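Soap and Candle Makers Board > Color and Additives > Liquid dye fading in M&P, is it the brand or the light?

tallowandtwine
Posts: 194
January 7, 2018

I make melt and pour bars for a shop in town and I'm having trouble with purple. I color with liquid dye out of dropper bottles, clear base, no mica. The purple looks right for the first couple of weeks and then goes a kind of gray-pink. The green holds up fine. Same base, same shelf, same wrap.

I've been using Harkon dyes for three years. Last May I switched to the bigger bottles and I wonder if they changed something. I wrote to them and got a form letter.

Before I order a different brand I'd like to know if other people see this. My amounts are 4 drops to a pound of base for a light shade and 9 for a dark one. Fragrance is lavender at the rate on the label. 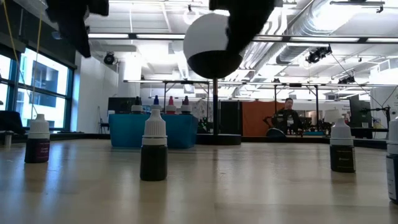 The shop has a front window and the soap display is on the left side of it, so it gets sun until noon or so. The bars I kept at home in a drawer are from the same batch and they are still purple, a little dull but purple. So it might be the light. But the green is in the same window and it hasn't moved at all.

Any thoughts appreciated.

kettle_north
Posts: 2,000

It's the light. Purple dye is nearly always a red and a blue mixed, and one of them goes before the other. Your green may be a mix too but of sturdier colors. Ask the shop to move the display.

Preltetti_Soaps
Posts: 87

I don't agree that it's only light. I had purple turn in a closed box. In my case it was the fragrance. Lavender blends can have vanillin in them, and that will push any color toward brown. Did you check the vanillin content?

tallowandtwine

It says zero on the sheet. It's plain lavender, not a blend.

Preltetti_Soaps

Then OK, maybe not fragrance. I would still pour one bar with no scent and see.

kettle_north

The drawer bars have the same fragrance and they're still purple. She already said that. If it was the lavender the drawer bars would be gone too.

Preltetti_Soaps

She said they were dull. Dull is a change.

mboj77
Posts: 177

Switch to pigment and be done with it. Dyes bleed, dyes fade, dyes stain the washcloth. I use ultramarine violet in everything and I have bars from years ago that look the same as the day I cut them.

tallowandtwine

I know, but ultramarine makes a clear base cloudy and the see-through look is what the shop buys them for. I tried it for one order and they sent half back.

mboj77

Then you are stuck with fading. You can't have both in a sunny window.

Matúš Bartoš
Posts: 12

I sell candles and not soap but I had this with purple too. What I did was cut one bar (one candle in my case) in two, wrap half in foil, and leave both in the window. After three weeks I unwrapped it and there was no arguing. The foil half was purple and the other half was gray. It costs you one bar.

There are also UV inhibitors you can add. I used the powder from Van den Broek. It helped but it didn't stop it. I don't know if it's allowed in soap where you live, so look that up first.

kettle_north

Most of the UV powders are sold for candles only. Check before you put it on skin. Some suppliers do list one that's fine for soap.

The foil test is a good one.

Ju-won Ma
Posts: 46

I had the same problem with the same brand and switched to Tendusov. Their violet is a bit redder so you need to add a drop of blue. It lasted longer for me, five weeks against two. It did fade in the end. I wouldn't call it a cure.

One other thing, how warm is the base when you add the dye? I was putting mine in too hot, straight out of the microwave. I wait now until a skin starts to form, stir it in, and then color. I can't prove that made a difference, but I changed it at the same time as the brand.

Preltetti_Soaps

If you changed both at once you don't know which one it was.

Ju-won Ma

Right, that's what I said.

tallowandtwine

Thanks everybody. I'm going to do the foil test with one bar from the last batch, and pour a plain unscented one to go next to it. I usually add dye as soon as the base is melted, so I'll write down the temperature this time.

I asked the shop about moving the display. The owner says the window is what sells them. She will rotate the stock every two weeks and keep the purple at the back, and I'll send her smaller batches of it.

Will post when I've unwrapped the foil one.

mboj77

Still say pigment.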